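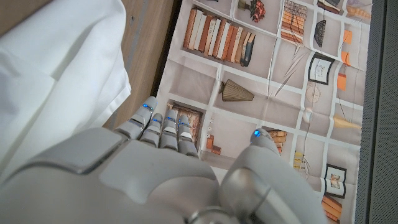 Getting the fold lines out of a big paper print

I love a printed paper backdrop. The bookshelf ones are my favorite, with the rows of books and the little picture frame, and you can turn a plain corner into a study for the price of a sandwich. The trouble is that they nearly always come folded, and those creases show up the second a lamp hits them from the side. I've flattened a good many by now (and scorched one, sorry, Brolleneo), so this is how I do it.

What you need

A wooden table or a clean floor bigger than your sheet
A plain white cotton cloth, an old pillowcase is fine
An iron with the steam turned OFF
A few heavy books
Low-tack tape

Step 1. Let it relax

Unfold the sheet and lay it face up overnight. Don't pull at the corners! Paper that's been folded for months wants to spring back, and if you yank it you'll get a little tear right where two folds cross. I had that happen with a Parri print last February and ended up patching it from behind with tape.

Step 2. Roll against the folds

Turn the sheet over and roll it loosely around a cardboard tube, printed side out, then leave it for 2 hours. Unroll it and do the same from the other direction. The shallow wrinkles mostly give up at this stage and you may decide that's good enough.

Step 3. Iron from the back

Set the iron to its lowest heat. Spread your cloth on the table first, put the print face down on it, and lay a second cloth over the top if you have one. Press straight down for 3 seconds, lift, move along the crease, press again. Sliding the iron drags the paper and gives you brand new wrinkles, ask me how I know. Check the front after the first few presses, in case the ink is going shiny.

Mereana Tapsell, who lent me my first backdrop, skips the iron completely and just stacks books on the creases for a week. Hers come out beautifully. I don't have that kind of patience – or a spare table.

Step 4. Weigh it down

While the paper is still warm, put your books along the worst lines and go do something else. Overnight is best.

Step 5. Hang it

Tape the top edge first, starting in the middle and working out to the corners, then the sides. Leave the bottom loose until you've stepped back and checked that the shelves look level. Printed shelves make a crooked job very obvious! If one crease still bothers you, move your lamp so the light comes from the front.

Store it rolled afterward, never folded. Mine lives on top of the wardrobe in a mailing tube with the Toltthorpe one.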